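About Us

Hi, I'm Inna Zinchenko, and if you've ever rung Kendum and had someone pick up with a mouthful of toast, that was me. I started the company in my garage in Ballarat with Nazar Skoryk, who I'd worked beside for years at a packaging plant, and between us we had one second-hand arm, a very patient neighbour and no heating. We've got a proper workshop now, out past the railway yards, with heating! (It works in two of the rooms.)

We teach robots to do small household jobs. Picking things up, putting them down somewhere sensible, moving on to the next thing. If that sounds dull, come and stand next to one while it tries to decide how to get hold of a carrot. I've watched it hundreds of times and I still lean in.

Most people who read this page are either thinking about coming to one of our open days or have just been to one and want to know who on earth we are, so I'll mostly talk about those.

The open day

We run it on a Saturday in July, which every year somebody points out is the coldest possible time to invite people to a shed in Ballarat. The doors open at ten and we stop letting people in mid-arvo so the team can eat something. The first one was our mums, a bloke from the tile shop and a school group from Hutsuliak College who'd got the wrong address and stayed anyway. Last year 398 people came through, and we ran out of name stickers, sausages and parking, in that order.

There are a few stations around the floor. Yurii Kravets has the bench with the bits on it, where you can handle worn-out fingers and motors and ask him what broke them. Khrystyna-Mariia Zakharchenko does the talk on how we record and label what the robot does, and she does it with a whiteboard and no slides, bless her. And at the back there's the kitchen, which is where everybody ends up. 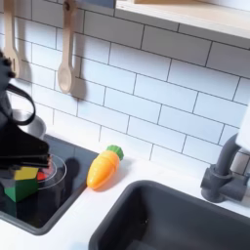

I wanted a kitchen from the very beginning. Nazar wanted a conveyor belt, because we both knew conveyor belts, and we argued about it for most of a winter. My side of it was that a visitor has to know straight away what the robot is meant to be doing. Everyone's put a saucepan on a stove. Everyone's left a lid lying about. Nobody's nan has ever asked what the sink is for.

It's a play kitchen, and people do laugh when they see it (grown adults who've driven up from Geelong to look at advanced robotics, and there's the kids' kitchen!). I don't mind. The toy version suits us down to the ground. It's the right height for the kids at the front, and play food doesn't go off over a long weekend.

What happens at the back station

The demonstration is called Plustano, after the software we wrote to run it, and the name came out of a typo in one of Yurii's folders that we all got too fond of to fix. Each run is short. One of us sets things out, the robot is given something to do with them, and off it goes while we talk you through it. We don't rehearse the layout. If you're standing close you'll probably be asked where you'd like things put, and the under-tens are ruthless about it.

I should say up front that it misses. It'll reach for something and come up with nothing, or it'll nudge the thing along the bench, and you can hear the whole crowd breathe in. We leave those in. A lady wrote to me afterwards to say the misses were her favourite bit, and her grandson had gone home and practised picking up peas with salad tongs to see what the fuss was about. I've stuck that email up over the kettle.

Please do ask questions while it's running. You won't put it off. You might put Nazar off, but he'll cope. 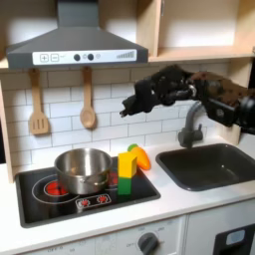 The question we get more than any other is "why's it so slow?", and fair enough. We run it slower on open days than we do through the week, partly for safety with so many people in the room and partly so that there's time to follow what it's up to. The second most popular question is whether it can do the dishes. No, sorry. Not this July and I wouldn't bank on next July either.

The question I like best came from a girl in the Hutsuliak group, who wanted to know how the robot decides it's finished. We had a whole Monday meeting on that afterwards, and Khrystyna-Mariia rewrote a good chunk of her talk. If you're that girl, you're in year eleven or so by now, and there's a work experience form at the front desk with your name on it.

How we work the rest of the year

There are not many of us and we like it that way. Mornings are for recording. We aim for 700 tries at a job before we start making claims about it, and 1000 before we'll put it in front of visitors. Afternoons go on looking back over the morning's tries and writing down what happened in plain words, so that the person who comes in next can follow it without ringing anyone at home.

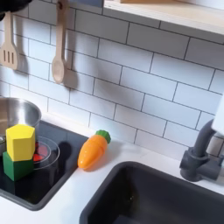 Fermín Zúñiga is our newest, and he's in charge of what we call the layouts, meaning what goes where before a run starts. He came to us from theatre props, which I think was the cleverest hire we've ever made, and he has strong feelings about clutter. He likes things close together, where a person cooking would really leave them. So you get the glass bowl hard up against the blocks, yellow on top of green, with the pot just behind, and the carrot on its own over on the strip of bench beside the sink. See-through things are a pain for cameras and he knows it, so the bowl gets a lot of outings. He also won't let anyone straighten the carrot. I've tried.

The bigger projects go to our sister workshop, Zondska, which is run out of Bendigo and does the long runs we haven't got the floor space for. We swap people back and forth every few months, and we swap play food as well, so if you visit both and think you recognise a capsicum, you might.

Coming to see us

You don't need to know anything about robots, and you don't need to book unless you're bringing a school or a group. Schools get the workshop to themselves on a weekday, with Yurii's bench left out so they can get their hands on everything, and there's no charge. Closed shoes, please, and a warm jumper. Prams are fine on the main floor. There's a quiet room off the entrance with a heater (one of the working ones) for anybody who needs a break from the noise, and you can come and go from it as you please.

If you can't make it in July, send me a note through the contact page and tell me a bit about what you'd like to see. We have odd free afternoons and I'm always happy to put the kettle on. I read everything that comes in, although it can take me a few days if we're in the middle of recording, and I'll be the one who writes back.

Inna
Kendum, Ballarat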